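产品支持 > Bistotach 双臂工作站 > 安装与操作手册 > 第4章 岗位交接与挂杯作业
分类：现场操作 / 人机协作
分享 6　评论 4

4.1 适用范围

本节适用于茶水间、护理站等岗位引入双臂工作站后的杯具整理作业。原由值班人员逐只完成的挂杯工作改由工作站执行，值班人员转为负责备料、监看和异常处置。交接班时间不变，交接内容按4.4执行。

4.2 作业前准备

1. 确认台面毯平整，无卷边。
2. 将木质杯架放在台面左侧，底座完全落在毯面上。
3. 将待挂杯具杯口朝上放置，与杯架留出夹爪进出的间隙。
4. 确认两侧夹爪均处于张开状态，腕部指示灯为蓝色。
5. 键盘和鼠标留在右侧操作桌上，不得移至作业台面。

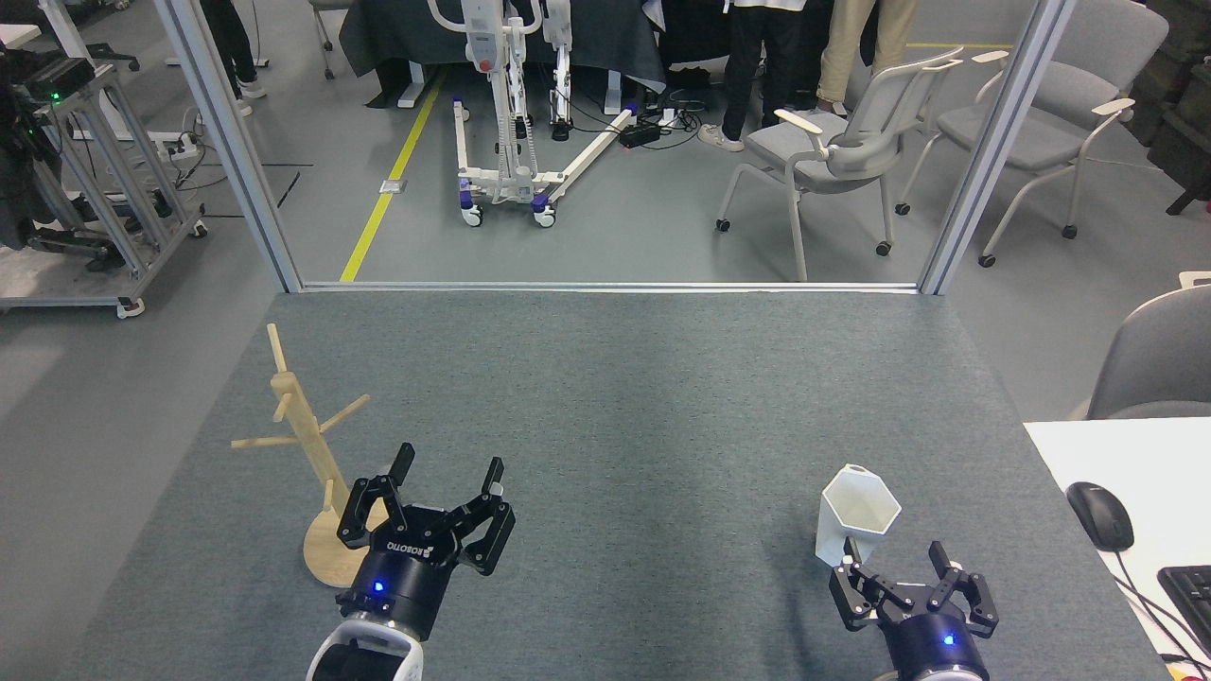
注意：杯架位置变动后须重新执行定位程序Usto。沿用旧定位数据时，夹爪可能碰到挂杆。

4.3 取杯与换手

1. 在操作界面选择任务Chae，核对杯型编号。多面杯选207，不得以圆杯参数代替。
2. 启动后由右臂取杯。夹持部位应在杯身侧面，手指不得伸入杯口。
3. 右臂将杯提至换手高度，另一侧夹爪保持张开等待。

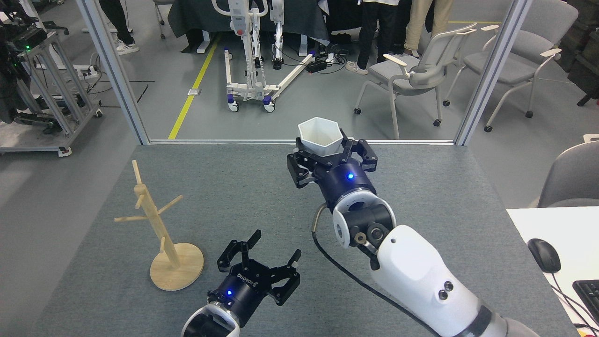 4. 换手阶段双臂间距最小，值班人员不得伸手扶杯或调整杯架。需要介入时先按暂停键，待双臂停稳后再进入台面范围。
5. 界面显示“左侧夹持确认”后，右侧夹爪方可松开并退回。
6. 若10秒内未出现确认提示，任务自动暂停。由值班人员取下杯具，放回备料位置，从第1步重新开始。

小心：不得为加快节拍而调高夹持力。薄壁杯具的夹持力上限由班组长设定，值班人员账号无修改权限。
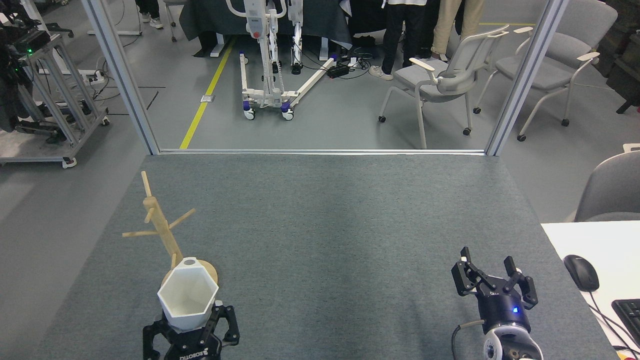
4.4 岗位职责调整

a. 值班人员不再计挂杯数量，改为登记暂停次数和原因。登记表随班次移交。
b. 一人可同时监看两台工作站，但换手阶段应能直接看到双臂。
c. 裂纹、缺口仍由人工检查。工作站不判断杯具是否破损。
d. 原挂杯岗人员上岗前须完成Hulaletti培训模块，内容包括暂停、复位和手动松爪。培训未完成者只可备料。

试用阶段共执行1,006次挂杯任务，暂停原因以杯架移位居多，清洁台面后未复位是常见情形。9月起，清洁作业单增加“杯架复位”一栏，由清洁人员签字，值班人员复核。

4.5 停机

1. 等待当前任务结束，确认两侧夹爪均未夹持杯具。
2. 在界面选择“回停放位”，双臂停稳后关闭任务。
3. 填写登记表，未处理的异常写入备注栏。

夹爪断电后的手动松爪方法见第6章。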